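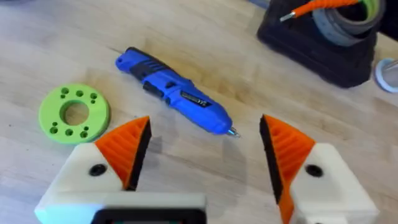 # Cordless screwdriver keeps chewing up screws in a soft wood table. Is it me?

**Amrit Kennedy**
Jul 12, 2020

I own one power tool, a small blue cordless screwdriver with a black grip, and I was proud of it until this month. I'm putting together a shelf unit from Carovley (the Dorneo, the tall one) on my kitchen table. The first few screws went in fine. After that the bit started hopping out of the heads with a noise like a goose, and I now have 11 screws that look like they were opened with teeth.

The bit is the short silver one that lives in the nose. The screws are cross-head. I'm pushing pretty hard. I've charged it overnight twice. My brother-in-law says the tool is too weak and I should spend 315 dollars on a proper drill, but he says that about most things, including a can opener.

Also, how do I get the ruined screws out? Two of them are flush with the wood, and one is in a spot that holds up the whole shelf.

---

**Hadiza Sani**

Don't buy the drill yet. Your bit is probably the wrong size. Cross-head screws come in several sizes and a bit that's one size too small will feel like it fits right up until you pull the trigger. Put it in a fresh screw by hand and wiggle it. If it rattles, go up a size. If it sits tall and won't drop in, go down.

Then look at the tip under a lamp. If the edges are rounded, throw it away. Bits are cheap and people keep them like family silver.

Other things:

- Make a pilot hole first, thinner than the screw. Soft wood doesn't always need it, but shelf kits are seldom as soft as they look.
- Keep the tool in line with the screw. Leaning on it at an angle is how you get the goose.
- Short squeezes on the switch. Finish the last turn by hand.

For the ruined ones, lay a wide rubber band over the head, press the bit into it and back out slowly. It works maybe half the time. For the flush ones you'll want a screw extractor. Check that your screwdriver has a reverse and that you're using it (I have spent an evening tightening something I was trying to remove, so no judgment).

---

**Vasilică Enache**

get the drill

---

**Chiamaka Wike**

Hadiza covered it, but I'd add that the screws in that kit are terrible. I built the same shelf and replaced the lot with ones from the hardware store before I'd finished the first side. Take one along to match the length and thickness. Too long and it comes out the front, where it will catch every sweater you own.

Put something under the work too. Kitchen tables don't heal.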